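Section 4: Showing a task by hand

This is the fun part of working with the Trarnik kit! You pick up the grippers, do a job the way you'd like it done, and the recording becomes a lesson the arms can learn from later. There's no code to write and no arm in the room while you do it, so you can teach in a kitchen, a bedroom or wherever the work really happens.

Section 3 must be finished before you start. If the grippers haven't been paired with the Binent recorder, the takes will save without any finger positions and you'll have to do them again.

4.1 Before you pick up the grippers

1. Charge both grippers fully. A full charge gives plenty of time for a morning's teaching.
2. Wipe each camera lens with a dry, soft cloth.
3. Squeeze and release each trigger 5 times. The fingers should open all the way and close until the pads meet.
4. Open Binent, choose New task and type a short name in plain words, such as "fold small blanket".
5. Set the take length. We like 44 seconds for folding and tidying jobs, but you can change it for each task.

Note: Keep one task to one job. "Fold the blanket" and "put the cushions back" will both teach better as two separate tasks, even if you'd do them one after the other at home.

4.2 Mapping the room

1. Stand where you plan to work and hold both grippers in front of you at chest height.
2. Press Map in Binent and sweep slowly from left to right, then back again.
3. Wait for the double beep.

If you hear a single low beep (code 606), the cameras haven't found enough detail to follow. Patterned bedding, cushions and door frames are all brilliant for this. Plain walls and shiny surfaces are harder, so include some furniture in your sweep.

Caution: Bright window light bouncing off tiles or glass can upset the tracking. Draw a curtain or turn a little, then map again.

4.3 Recording a take

1. Hold both grippers over the work with the fingers open. Stay still until Binent says Ready.
2. Press Record with your foot pedal.
3. Bring one gripper down to the fabric and close the fingers on an edge or a corner. Let the pads do the gripping and don't dig the tips into the mattress.
4. Bring the other gripper in from its own side. Try not to cross your wrists, as an arm will struggle to copy that.
5. Lift, fold and let go. Open the fingers fully before you move away.
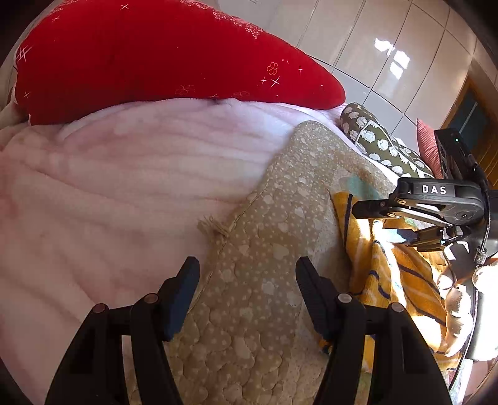 4.4 Working with soft things

Blankets, towels and cushion covers are a joy to teach because no two takes come out the same. A few habits help:

Shake the item out between takes and drop it in a new position each time.

Go at a gentle, even speed. It will feel slow for the first few tries, and then you'll stop noticing.

If a corner slips, pick it up again and carry on. The Grerach trainer learns a lot from a good recovery, so please keep those takes!

Caution: Loose threads and fringes can wind round the finger joints. Stop the take, open the fingers and pull the thread free by hand. Never cut it while the gripper is switched on.

4.5 Checking and saving

1. Play the take back at double speed.
2. Press Keep or Bin. A binned take can be brought back until you close the task.
3. When you have enough takes, press Send to Grerach and leave the recorder plugged in until the bar is full.

To try the lesson out on a Yeoh arm, go to Section 5.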